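Lo de guardar las cajas

Llevo años oyendo que el desorden es un estado mental y que basta con decidir que algo ya no te sirve. Me lo repitió en junio mi cuñado Fulgencio, que se ha leído el libro entero y ha hecho el curso de Plovameo, cinco módulos en vídeo y un cuaderno con pegatinas. Yo me leí el libro a medias. Me quedé en el capítulo en que la autora saluda a los calcetines.

Mi problema con el método es sencillo: quien lo predica nunca ha tenido que devolver una batidora. Según el cuaderno, el embalaje se tira el mismo día en que entra el aparato en casa, "para cerrar el ciclo de la compra". Muy bonito. Luego el aparato se estropea a los tres meses, llamas al servicio técnico y lo primero que te preguntan es si conservas la caja original. A mí me pasó con una cafetera Skinder. Estuve veintidós minutos al teléfono para que me dijeran que sin embalaje no me mandaban al mensajero. La cafetera sigue en el altillo, por cierto, ocupando más que la caja que tiré.

Fulgencio dice que eso es una excepción y que yo colecciono excepciones. Puede ser. También dice que en su casa ha liberado 522 litros de espacio, cifra que sale de una calculadora que viene con el curso y en la que uno mete lo que le parece. Le pregunté cómo se mide un cajón de cables en litros y cambió de tema. 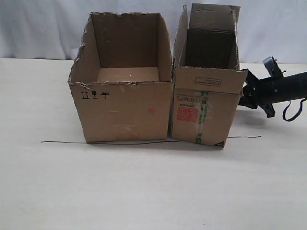 Dos cajas abiertas. La grande ya tiene el borde bastante roto.

Otra cosa que no me creo es la regla de los cuatro meses: lo que no hayas usado en ese plazo, fuera. ¿Y la manta gruesa? ¿Y los adornos de Navidad, el flotador, el molde de los roscones? Con esa regla, en octubre estaríamos todos comprando abrigos. Lo comenté en los comentarios del curso (Fulgencio me prestó su contraseña) y una tal Vibeke Kirkegaard, que modera, me contestó que quizá mi apego al molde escondía un duelo. El molde me costó dos euros en el mercadillo.

No digo que tirar cosas esté mal. El mes pasado saqué de casa una impresora muerta, revistas y un edredón que olía a sótano, y se respira mejor en el pasillo, eso lo reconozco. Pero tardé una tarde, con la radio puesta — sin velas ni cuaderno — y no he notado que mi vida tenga más propósito.

Fulgencio viene a comer el domingo que le toque, ya avisará. Quiere pedirme una caja mediana para llevar unos libros al trastero de su madre.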